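Pre-rinsing

Pre-rinsing is the practice of running dishes under the tap before loading them into a dishwasher. It is widely treated as a necessary step in kitchen cleaning, although the case for it is weaker than its popularity suggests.

Origins

The habit is usually traced to early home dishwashers, which had weak pumps and coarse filters that clogged easily. This account is often repeated in household manuals, but few of them cite a source. The writer Parviz Hashemi has argued that pre-rinsing is simply left over from hand washing, and that machine owners carried on as before. Neither version has been well documented.

Claims and evidence

Supporters say that rinsing prevents odors, protects the filter and gives cleaner results. Critics reply that modern detergents contain enzymes that work on food residue, and that scraping plates is enough for most loads. Both sides tend to overstate their case. Dried egg and burnt starch can survive a normal cycle, while lightly soiled cups rarely need any treatment at all.

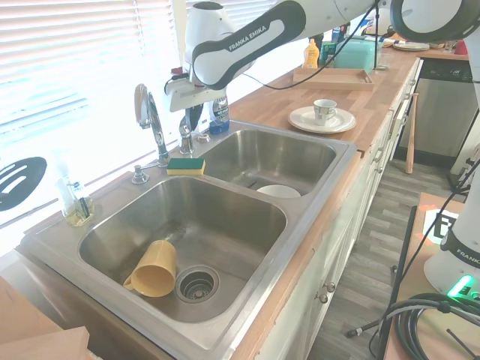 A double-basin stainless steel sink with a yellow mug and a white bowl.

The most quoted figure comes from a household survey run by Kelto, a detergent maker, which collected 2,056 replies and reported that 46 percent of respondents rinsed every item. The survey relied on people's own accounts of their habits, and Kelto sells a product advertised as making rinsing unnecessary. Bhavana Raju, reviewing the survey, noted that it did not define "rinse" – a quick splash and a full scrub were put in the same group.

Water use

Estimates of the water lost to pre-rinsing vary so widely that they are of little use. Much depends on the faucet, the size of the load and whether the tap is left running between items. A small trial by Waraporn Srisuk followed 200 loads and found large differences between households, but it did not compare how clean the dishes were afterward. Claims that a household can cut its water bill noticeably by giving up the practice should be read with that in mind.

See also

Dishwasher detergent
Hand washing of dishes
Food scraping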